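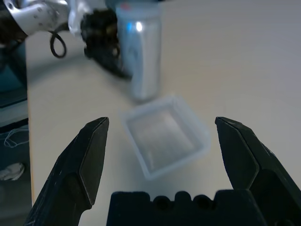
Ticket: left arm times out before release, can-to-tray task
Project: Clarka (student robotics club, two-arm challenge)
Opened by: Kyrylo Harasym
Assigned to: Liudmyla Dmytriv
Status: open
Priority: medium

Task is to set the can upright in the clear tray with the left gripper and back off, right gripper standing by. Left arm reaches the tray but the release step times out in the script. Log shows "grip state unknown", code 47. Right arm reports normal.

Tried so far:
Restarted the controller. No change.
Raised release timeout from 200 ms to 500 ms. Same code, later.
Swapped left and right config files. Code stays with the left arm.

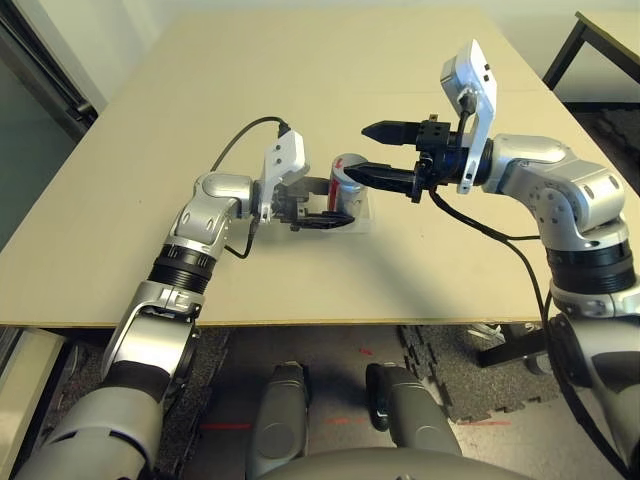
Liudmyla: The swap rules out the config. Check the finger position reading at full open and full close, then send both values. Also lower left grip force to 40 percent. If the fingers are still loaded against the can when the open command goes out, the state check can fail.

Kyrylo: Force lowered. Code 47 is less frequent but still there. Closed value is stable, open value drifts between runs.
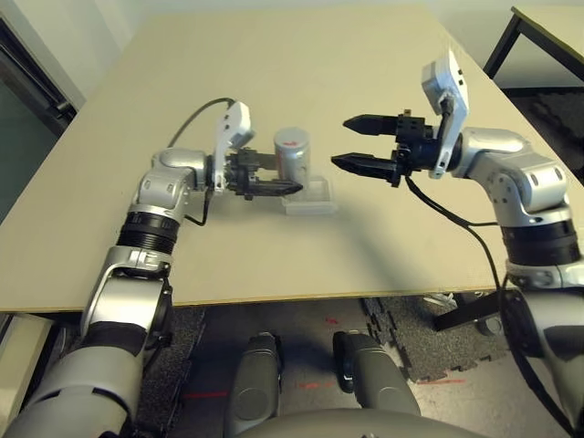 Liudmyla: Drift on open only points to the zero offset. Rerun left gripper homing with nothing between the fingers, save, power cycle. Keep the 500 ms timeout until that is done.

Kyrylo: Homing needs the admin login. Vsevolod Stetsiuk has it, back at 4 p.m. Leaving ticket open.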